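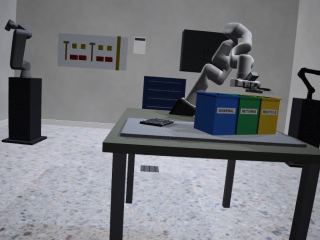 Can a machine do the dull end of a shop-floor job yet, the part where somebody stands at a table and decides which bin a thing belongs in?

On a good day, with parts it has met before, and with a person close enough to hear it stop.

**Opening (keep it short, they've just had lunch)**

Good afternoon. I'm Lucyna Sikora, I work on sorting at Zolach, and I have spent more of my adult life thinking about returned goods than I planned to.

Ask for hands: who has a robot vacuum? Keep your hand up if you tidy the floor before you run it. Wait for the laugh. That is most of my talk, so anyone with a train can go.

**The job**

Three bins: GENERAL, RETURNS, RECYCLE. In the simulator they're blue, green and yellow, the labels face front, and the floor has never had a coffee spilled on it. I'd like to work there.

The question for the arm is which bin. A new hire gets this wrong for a morning and then stops getting it wrong. Our arm had 4000 simulated tries before I let anyone from sales see it.

Picking up is harder than people expect. Thin flat things are the worst - think of getting a credit card off a glass counter with two chopsticks. I do this live if there's a card in the front row. Give it back.

**What happened in July**

We moved to the real bench at Starken. 1243 items went past the arm. Ksawery Piątek sat beside it with a clipboard and, by the second shift, a cushion.

- Boxes: fine. Boring, even. I love boxes.
- Anything in a plastic bag: see Ksawery's face.
- A returned glove went into GENERAL, came out, and went into GENERAL again. The arm was very sure.

It needed a human 6 times in the last hour. The manager asked if that was good. I said it was good for a robot, and he wrote something down.

(Pause. Drink water.)

**And at home?**

People ask me this at weddings. A shop floor has three bins and a rule for each. My kitchen has a drawer with batteries, string and a key to a place I moved out of. I can't sort that drawer myself, so I don't know what I'd tell the arm to do with it.

Laundry: skip unless they ask. They will ask.

**If there's time**

Show the glove clip. Thank Bielecka for the loan of the bench. Questions go to me - the ones about price go to Ksawery.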